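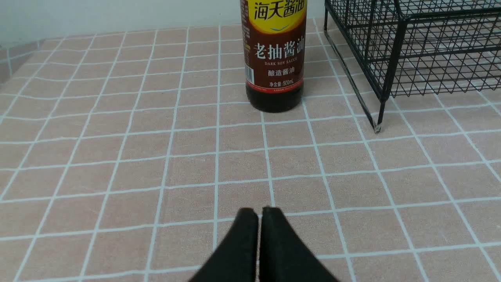
Salsa de soja oscura (老抽酱油), botella de 500 mL, sobre mantel rosa de cuadrícula.

La etiqueta dice DARK SOY SAUCE en mayúsculas pequeñas, debajo de unos caracteres mucho mayores que la mayoría de los compradores de aquí no lee. De ese desequilibrio tipográfico sale buena parte de los guisos demasiado salados y de los salteados negros que se sirven en casas donde entró una sola botella de soja y se usó para todo.

Sostengo que una cocina doméstica necesita dos sojas y que conviene guardarlas separadas. La clara sala. La oscura tiñe, aporta cuerpo y un fondo ligeramente dulce, y su dosis se mide en cucharaditas. Para un estofado de panceta de 4 raciones empleo cinco mililitros de oscura y 34 de clara. Invertir las cantidades produce un plato de color alquitrán y sabor plano.

Somkiat Yensuk defendió en su columna de diciembre la botella única, con el argumento del espacio. Lo entiendo en una cocina de alquiler como la mía de la calle Larncombe, donde el estante admite seis envases. Aun así, prescindiría antes del vinagre aromatizado o de la tercera mostaza. Un condimento que se gasta despacio ocupa sitio, pero también dura meses.

Queda el asunto de la mesa. La soja oscura no es salsa de mojar y no debería salir de la zona de fogones — salvo para medirla. Gotea por el cuello, y un mantel claro conserva el cerco. Yo la dejo sobre un plato pequeño, a la izquierda del fuego, y la clara a la derecha. Con esa distribución no he vuelto a confundirlas.

Última actualización: diciembre

Artículos relacionados
Vinagre negro: usos y sustituciones
El estante de seis envases
Plalutach: una despensa de invierno
Cuánta sal hay en una cucharada de soja clara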